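# Where Does a Shirt Come From?

Look inside the collar of the shirt you are wearing. There is probably a small tag there. It may say "100% cotton," or it may list two or more materials. It also tells you the country where the shirt was sewn. What the tag leaves out is how far the cloth traveled before it got to you.

## It starts in a field

Cotton is a plant. It grows on low bushes in places with long, warm summers. After the flowers drop off, a green pod called a boll is left behind. The boll dries and splits open, and inside is a puff of white fiber with seeds stuck in it.

A machine called a gin pulls the fiber away from the seeds. The seeds can be pressed for oil or fed to cows. The fiber is squeezed into big bales and sent to a spinning mill.

## From fluff to thread

If you have a cotton ball at home, try this. Pull off a small piece and stretch it slowly while you twist it between your fingers. The fibers grab onto each other, and you get a short piece of yarn. A spinning mill does the same thing very fast, with hundreds of spindles turning at once.

Next, the yarn becomes cloth. There are two main ways to do this:

- **Weaving** crosses yarns over and under each other. Jeans and bedsheets are woven.
- **Knitting** makes rows of loops. T-shirts and socks are knitted, so they stretch when you pull them.

Use a magnifying glass on a T-shirt and then on a pair of jeans. The loops and the crossings are easy to tell apart.

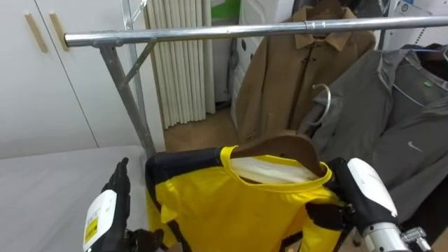
**GRELTANO, September 2023** – Cotton cloth is a creamy color when it comes off the machine. To make it yellow, black or any other color, workers put it in a bath of dye. Some shirts have more than one color because pieces of different cloth were sewn together. Others are printed after they are sewn.

Long ago, all dyes came from nature. Onion skins give a yellow or orange color. Indigo leaves give blue. Most dyes today are made in factories, and they use a lot of water, which has to be cleaned before it goes back into a river.

## Cutting and sewing

A shirt is made from flat pieces, like a puzzle. The simplest T-shirt has a front, a back, two sleeves and a neckband. The cloth is stacked in layers and cut all at once with a sharp blade. Then people at sewing machines join the pieces. Each person often sews just one part, such as the sleeves, and passes the shirt along.

## Making it last

A good shirt can be worn 100 times or more. You can help by doing 3 things:

1. Wash it in cold water.
2. Turn it inside out first, so the color rubs less.
3. Hang it up to dry if you have room.

When a shirt gets too small, give it to someone younger. If it has holes, cut it into squares for cleaning rags. A large T-shirt makes 10 good ones – keep the sleeves for polishing shoes.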